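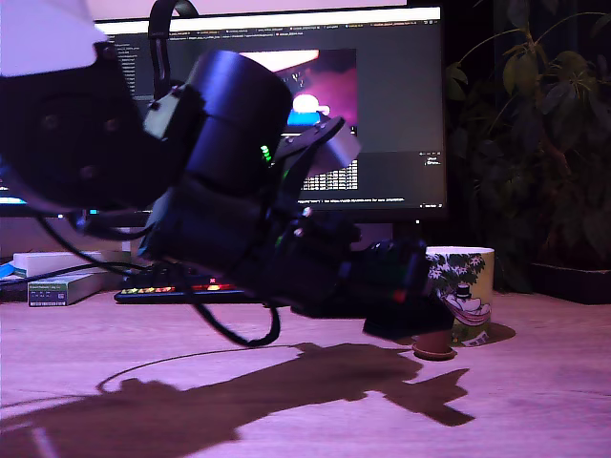
Desk arm grasp policy fails on small objects under colored light

Posted by tbarrios in Home Builds > Arms and Grippers
Tags: lighting, gripper, preview, calibration

I have a desktop arm on my home desk, serial bus servos, two-finger gripper, run from a Python script on the same machine that shows the camera preview. The task is small: pick up a coffee capsule standing upside down on the desk next to a mug, and put it on a pad. Control loop is 51 Hz. The policy was trained on 90 teleoperated episodes, all recorded in June in the afternoon with the blinds open and the ceiling light on.

In daylight it does the task well enough that I stopped counting failures. In the evening I have a pink LED strip on and one bright lamp. Under that light the arm moves to the correct half of the desk, slows down, and closes 8 mm to 15 mm short of the capsule. Sometimes it closes beside the mug handle. It does not hit the mug.

Things I have tried:

Locked exposure and white balance in the capture settings. No change.
Re-ran joint calibration from the Vesel config tool. Offsets moved by one or two ticks.
Swapped the capsule for a small terracotta-colored cup. Slightly better, still short.
Turned off the keyboard backlight. No change. 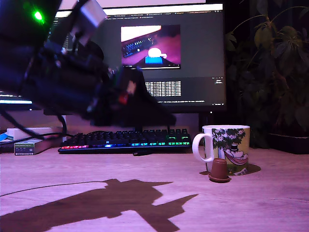
Evening setup, capsule in its start position in front of the mug.

The preview and the joint table stay open while it runs, and no joint reports an error. Load on the wrist servo is normal. I would prefer not to record everything again. Is this a calibration problem that only shows up at night for some reason, or is it the light?

Trinidad Barrios

Rosalía Escobar

It is the light, but probably the shadow more than the color.

With a single bright lamp the arm throws a hard-edged shadow over the wood, and the shadow of the gripper moves with the gripper. In your June episodes the light was diffuse, so the model never saw a second dark shape with finger outlines on it. A small dark capsule is close in brightness to that shadow. A policy that has learned "dark blob near the fingers, close now" will close early. Closing short by a fairly constant distance fits this.

You can separate the two causes without recording anything:

1. Leave the pink strip on and turn off the lamp. Bounce another lamp off the ceiling if it is too dark. Run ten trials.
2. Turn the strip off and the lamp on, same position. Run ten trials.
3. Keep the capsule and the mug on tape marks for both sets.

If set 1 is good and set 2 is bad, it is the shadow. If both are bad, it is both, and you need new data anyway.

On locking white balance: this keeps the camera from drifting during a run. It does not bring an evening image back to what the camera saw in the afternoon. If you locked it while the strip was on, you locked in the pink. Lock it against a sheet of white paper under the training light, write down the values, and load those values every time.

For new data, you do not need another full set. I had the same trouble on a bench arm with a Zeltent controller. I added evening episodes until they were about a quarter of the total, with the lamp moved between episodes, and fine-tuned from the existing checkpoint. Grasp success under the lamp went to 73 percent. Most of the remaining failures were with the object directly inside the arm's shadow. Color jitter in training helped with the strip and did nothing for the shadow.

Also check the cable. If the loop under your arm hangs low, it makes its own thin shadow line across the desk, and that line changes shape with every move. Tie it to the upper link with some slack left at the elbow.

polthorpe_bench

just turn the pink light off while its running. mine is in the garage with one shop light and it works every time

also those small servos get backlash after a while, grab the gripper with the power on and wiggle it. if it clicks replace the gear

Bustamante

Agree with Rosalía on the test, with one addition. Do not wiggle the gripper under torque as suggested above. Power down, support the arm, and check play at each joint by hand. Backlash would also show up in the afternoon, so it does not explain this.

The addition: log the commanded gripper position alongside the frame timestamp. If frames arrive late in the evening because auto exposure has lengthened the shutter time, the arm acts on an old image and the symptom looks similar. You say exposure is locked, but some drivers drop the lock when the stream is reopened. Read the value back after the stream starts, not before.

Comment from Trinidad Barrios:

Read it back after stream start and it was still locked, so not that. Ran the two sets on Friday. Strip only: nine of ten. Lamp only: three of ten. Cable is tied up now. I will record the evening episodes with the lamp in different places and leave the strip on.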